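Erkthorpe swap shop moves to larger hall in May

The household swap shop in Erkthorpe will move to the old grain hall on Unddale Road in May, organizers said. The monthly event has outgrown the library meeting room it has used for the past three years.

Kimie Oshima, who runs the swap, said the library room holds 20 tables at most and the last few events had a waiting list for space. The grain hall has a loading door at street level, so people bringing furniture will no longer have to use the stairs.

Residents can bring kitchenware, small furniture, books and working lamps. Folding tables and dishes are among the items people ask for most, Oshima said, mainly from students and families setting up a first apartment.

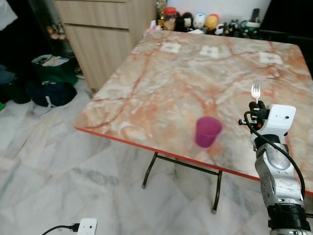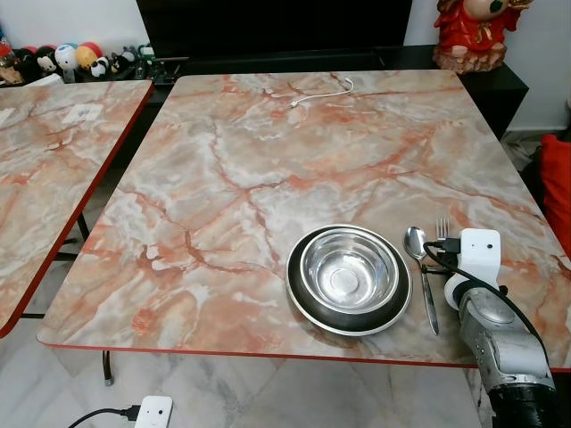
Marble-pattern tabletops with a red edge.

Mattresses, car seats and large appliances will still be turned away. Items left at the end of the evening go to the Ketance thrift store, which has agreed to send a truck after each event.

Doors will open at 6 p.m. for people dropping things off and half an hour later for everyone else. Entry remains free. A repair table run by Renji Nagano will also make the move, and he plans to add a second bench for sewing and small mending jobs. He asked that people bring the cord or charger along with anything electrical.

Parking behind the hall is limited to 19 spaces. The number 3 bus stops across the street.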